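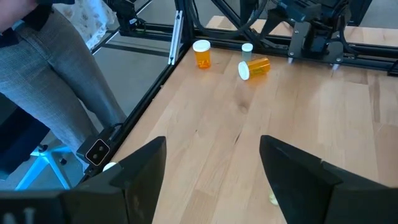 I want to make a case for sorting your pills at the table. A real table, the biggest one you've got, with every bottle out in the open and a good light overhead. I've become such a fan of this that my family now changes the subject when I start, so you're getting it instead!

For years I did what most people do. The bottles lived in the bathroom cabinet, and every night I stood at the sink, tipped one out, swallowed it, and put the bottle back. It takes seconds, and it's a terrible way to know what you have. I couldn't have told you how many were left of anything. I once found four bottles of the same blood pressure tablets behind the cotton swabs, one of them from when we still lived in Grenley. We left Grenley a long time ago.

Then in September the pharmacy in Toltton changed my refill schedule and I had to work out what was in the house. I carried everything to the dining table in a mixing bowl and spread it out, and I had the best half hour! Thirteen containers. I read every label, which I had never done, and I learned that one of them wanted to be taken with food and that another had expired before my niece was born. (She's in school.)

So now it's a habit. Once a month, after breakfast, around nine when the light is good, I clear the table and bring it all out. I love a wooden table for this. People will tell you to use a tray, and a tray is fine, but a small pale pill on honey-colored wood is a lovely easy thing to spot, and on our white bathroom counter it might as well be invisible. They do roll, I'll grant you that. A round one will go for the edge the second you look away, and I've been on my hands and knees under that table more than once. Still, I'd much rather hunt for a pill on a floor than fish one out of a drain. And if there's a dog or a toddler in the house, close the door first and count before you open it again.

Some opinions, strongly held. Keep things in the bottles they came in until the moment you sort them. I know the pretty jars are tempting, and my sister-in-law in Detthorpe has a whole matching set, but the orange bottle has your name and the dose on it and the jar has nothing. Open one bottle at a time and put the cap back on before you touch the next. Stand up the ones you still have to do and lay down the ones you've finished. That last trick is my favorite, and it's so simple I'm a little embarrassed by how pleased I was to think of it. The phone rings, you come back, and you know exactly where you were.

I use a Magsi organizer, the long kind with the snap lids, but any box with days on it will do. Filling it takes me 22 minutes if I don't stop for coffee. I always stop for coffee.

There's a fair objection, and my husband makes it every month: the table is where we eat. Yes, and I wipe it down before and after, and it's ours again well before lunch. He's over 70 and takes more pills than I do, and I notice he now brings his own bottles out and sits down across from me. Last time he found two he'd been meaning to ask the pharmacist about, and he called that same morning.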